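Bimanual sim: right arm passes pre-check, then trips torque limit partway through the place. Left arm fine.

Posted in: Simulation and Controls
Tags: two-arm, contact, joint limits, replay

brackish_servo

I maintain a two-arm tabletop setup in simulation. The arms are Pekari models, the controller is the stock Ondier impedance controller, and scenes are built from the Ludby kitchen asset pack. The task is simple: pick a small item off a dish with one arm, put it in a tray, return both arms to rest. The same policy is meant to go onto hardware in September, so I would like to understand this fault before it reaches anything with real gearboxes.

The symptom is as follows. The episode starts normally. Both arms pass the pre-check. The left arm moves to its holding pose with the hand open and stays there. The right arm comes in over the tray, and at some point between the end of the approach and the start of the descent, the right elbow reports a torque spike and the controller drops to its protective stop. The log line is always the same:

FAULT R_ELBOW effort over limit, state HOLD -> PSTOP

After the stop, the right arm sags slightly and the episode is marked failed. I ran a batch of 276 episodes overnight on Saturday. The fault appears in a bit under half of them. It does not correlate with the random seed for object placement as far as I can tell. It does correlate with where the tray is placed. When the tray is spawned closer to the base of the right arm, the fault rate goes up sharply.

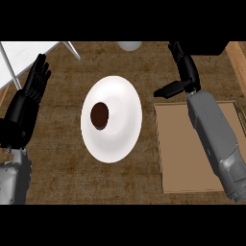 Is a protective stop in simulation worth treating as a safety problem, or can I raise the effort limit and carry on?

Treat it as a safety problem until you know the cause. The limit in the simulator is normally copied from the hardware configuration, so an effort value that trips it here will usually trip the real joint as well, or load it heavily just short of the trip. Raising the limit hides the event in the log and leaves the policy free to learn motions that depend on the extra effort. Find the source of the load first, then decide whether the limit was set sensibly.

That was the reply I got from the person who looks after our lab's hardware, and I accept it. It still leaves me without a cause. What I have tried so far:

Halved the approach speed. The fault occurs later in the episode but at the same rate.

Reduced the payload mass to nearly zero. No change. The fault also occurs in episodes where the gripper has not picked anything up.

Swapped the controller gains between left and right. The fault stays on the right.

Removed the tray altogether. The fault disappears. I ran a short batch only, so this is weak evidence, but there were no stops in it.

Put the tray back with collision disabled. I expected the same result as removing it. The fault came back at a lower rate, and I can't explain that.

The physics step is at the Ondier default. Self-collision is on for both arms. I can provide the full log if someone wants it, but it is long and most of it is heartbeat messages.

gravelcontrol

You need to lower the stiffness. The default Ondier gains are too high for anything near a table. We had stops constantly with the defaults and they went away when we cut stiffness on all joints. Also check your units, as the older Pekari files were in degrees.

brackish_servo

Units are radians throughout, I checked. I can try lower stiffness, but swapping the gains from side to side made no difference, so I doubt they are the whole explanation.

Georgiev_cell_2

Lower stiffness will probably make your stops go away, for the wrong reason. A soft arm pressing on something generates less effort for the same position error. It is still pressing on something.

From your tests, the load is a contact load. It doesn't follow payload and it doesn't follow speed. It follows the tray. The part to look at is the forearm, well away from the gripper. When an arm reaches across a low object to work on something beyond it, people watch the fingertips and forget that the underside of the forearm is the lowest thing over the table. On the Pekari model the visual mesh of the forearm and its collision mesh are not the same shape. The collision mesh is a convex hull, so any recessed section in the visual is filled in. You can have a visible gap on screen and a solid contact in the solver.

That would give you the following chain. The planner checks the end effector path and passes it. The forearm hull touches the edge of the tray. The controller sees position error at the elbow and pushes harder. Effort climbs until the limit trips. The left arm is unaffected because it isn't reaching over anything.

It also suggests an answer to your odd result with collision disabled. In the Ludby pack, several of the containers are compound assets. The body is one object and any attached rim, handle or lid is a child with its own collision flag. Turning off collision on the parent does not propagate. If your tray has a child part, you have been leaving that part solid.

What I would do, in order:

1. Turn on collision mesh display and pause on the last step before the fault. Look from table height, side on. A view from above is of very little use for judging clearance under a forearm.

2. Log contact pairs for the right forearm link only. If the chain above is right, you will see the tray or one of its children listed shortly before the effort starts to climb.

3. Plot elbow effort against time for one failed episode. Contact with a fixed or heavy object gives a ramp. Interpenetration at spawn gives a single very large spike. They need different fixes.

4. Check the tray mass. If it was imported as a static object, it can't slide out of the way, and the arm will lose that argument every time. A real cardboard tray would just move.

On the safety side, I agree with your hardware person. I would add that the pre-check is giving you false comfort. The default pre-check covers joint range and self-collision at the start pose. It doesn't sweep the forearm through the motion. Passing it tells you nothing about the rest of the episode.

One more thing. You mention that the arm sags after the stop. On the simulated arm this is cosmetic. On hardware, find out exactly what the joints do between the stop and the brakes closing, and keep hands out from underneath until you have measured it.

brackish_servo

Thank you, this was it, or most of it.

Contact logging on the right forearm link showed a contact pair with the tray in every failed episode I checked. In the collision-disabled batch the pair was with a child part along one side of the tray, which did have its own flag. I had not noticed it was a separate object.

The effort plot is a ramp in most cases. The log shows the elbow climbing over up to 1,850 physics steps before the trip, so the arm was leaning on the tray for a good while and nothing in my setup was reporting it. In a smaller group of episodes there is an immediate spike at the start. Those turned out to be the tray spawning already inside the forearm hull, as my placement range extended too far toward the base.

Changes made:

Placement range pulled in so that the tray can't spawn under the rest pose of the arm.

Forearm collision mesh split into 3 convex pieces so that it follows the housing more closely.

Tray changed from static to dynamic, with a plausible mass.

A swept check on the forearm link added before each motion, with a margin of 6 cm over anything on the table. This is conservative and it rejects some placements that would have been fine.

Effort limit left where it was.

I reran the batch with the same seeds. The ramp faults are gone. A handful of stops remain and they look like a different problem at the wrist, which I will post separately once I have a clean log.

gravelcontrol

Fair enough. I went back and looked at our old runs with contact logging on and we had forearm contacts in there too. We will be putting the stiffness back up.

tidal_offset

For anyone who finds this page with the same fault on the left arm: check whether your left arm was made by mirroring the right. Mirroring the visual mesh in the Pekari importer does not mirror the collision mesh, and you end up with the hull sitting on the wrong side of the link. Same log message, different cause. Re-export the hull from the mirrored mesh, and delete the cached copy or it will load the old one.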